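About Endimum 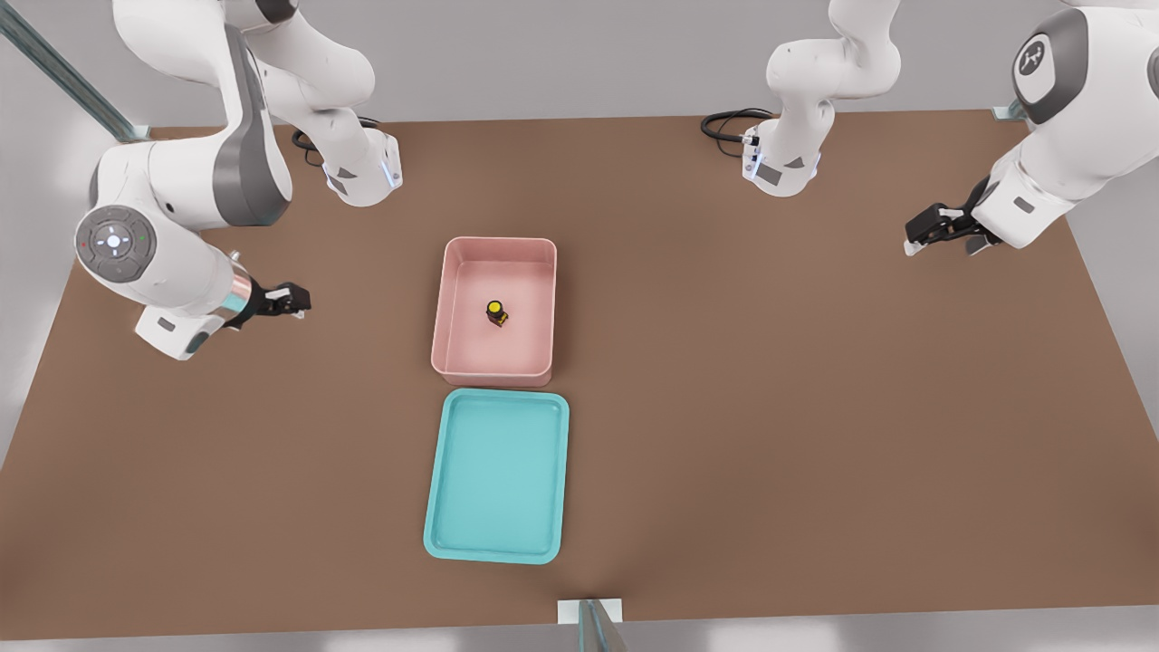
The sorting bench in simulation: two arms, a pink bin, a turquoise tray and one very small item.

We started Endimum to find out whether a machine could do the chores, and we are still finding out. If you came to this page hoping to buy something that folds laundry while you sleep, please sit down. We have a spreadsheet for you instead.

What we do is test. Companies that build robots, and companies that are thinking of buying them, send us a job that a person does without much thought: putting parts in the right bin, clearing a counter, loading a rack, finding the other sock. We break the job down, build it first in simulation and then on a real bench, and run it until we can say how often it goes right. Then we write it up in plain words, including the parts the client was hoping we'd skip.

The current list has 36 chores on it. Half come from homes and half from shop floors, and the two halves have more in common than either side likes to admit. Picking a small part out of a deep bin is the same headache whether the part belongs to a gearbox or a child's toy. Wiping a table is harder than welding a car door, and it pays worse. We put that in our first brochure and were asked to take it out.

Can they do it yet?

We get this question at every dinner party, so we may as well answer it. Some of it, if you keep the table tidy. A chore counts as done, in our book, when the machine gets through 500 tries in a row with no human hand on anything. By that measure two of our 36 are done. One is moving identical boxes from one place to another, which the shop floor has had for years. The other is pressing a button. We are very proud of the button.

The rest sit in a long middle stretch we call "mostly." A machine that mostly loads the dishwasher is a wonderful thing to watch and a terrible thing to own. Our reports spend a lot of pages on the word.

Why we start with pretend tables

Plates cost money, and so do grippers. Our simulator, Zokix, lets us try a bad idea overnight and read about it over coffee. Last December we ran 1,776 versions of one bin-picking job, changing the light, the angle of the tray and the size of the thing to be picked. The small things lost, mostly. We then took the best few versions to the real bench, where friction had opinions of its own.

We don't sell results from simulation as results. Every report has two columns, one for Zokix and one for the bench, and the gap between them is printed in bold. Clients tend to read that line first, and then call us.

Who we work for

Kitchen equipment makers, repair shops, a hotel laundry, a few warehouses and a steady trickle of people with a robot and a deadline. Ó Dubhghaill, a family firm that rebuilds pumps, was our first paying customer and still sends us its awkward gaskets in a cookie tin. Tralteo, which makes storage bins and trays, has us check whether a gripper can get hold of its rims. It used to be that no customer cared. Now they put it on the order form.

We take no commission on anything a client goes on to buy, and we don't build robots ourselves. We tried once. It is holding a door open.

Visiting and getting in touch

The workshop is open to visitors between 2 and 4 in the afternoon if you write ahead. Bring a chore. We like small, dull ones that take a person a few seconds, and we like to see the actual object, chips and grease included. Please don't bring a fitted sheet. We have one, and it is winning.

Reports more than a year old are free to read at the front desk or by mail on request. The coffee is made by hand.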